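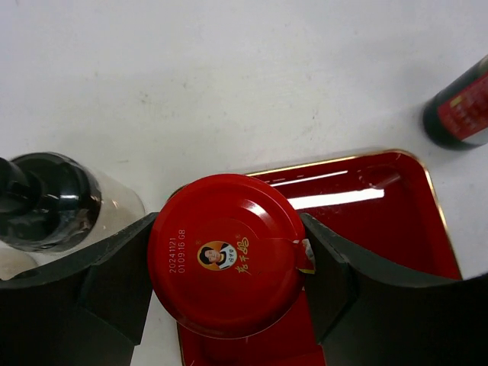 Agarre de la tapa roja visto desde la cámara de muñeca, con la bandeja roja debajo.

Hola, Mitali:

Te cuento cómo vamos desde diciembre, que ha sido un trimestre movido. Ya tenemos 912 demostraciones grabadas de las 2000 que prometimos a Futedov, y de esas hay 553 revisadas y etiquetadas. El resto va saliendo, aunque etiquetar el instante de contacto nos lleva más de lo que puse en el plan (culpa mía, calculé con objetos mates y claro, luego llegan los brillantes).

Lo que más me ilusiona es el cambio de método. Antes la política decidía el cierre con una sola vista fija. Ahora Jitaso combina la cámara de muñeca con la apertura de los dedos, y en las tapas redondas centra mucho mejor. ¡Se nota un montón! Rojo sobre rojo sigue siendo lo difícil: el segmentador confunde el borde de la tapa con la bandeja, y los reflejos blancos tampoco ayudan.

Dzifa Kpodo está probando una corrección de brillo antes del segmentador — de momento solo con datos ya grabados, sin tocar el brazo. Si funciona, la pasamos a Corham el mes que viene.

Del presupuesto, todo en orden salvo una cosa: necesitaría mover 3000 euros de viajes a almacenamiento. ¿Me lo confirmas cuando puedas?

Un abrazo y gracias por la paciencia.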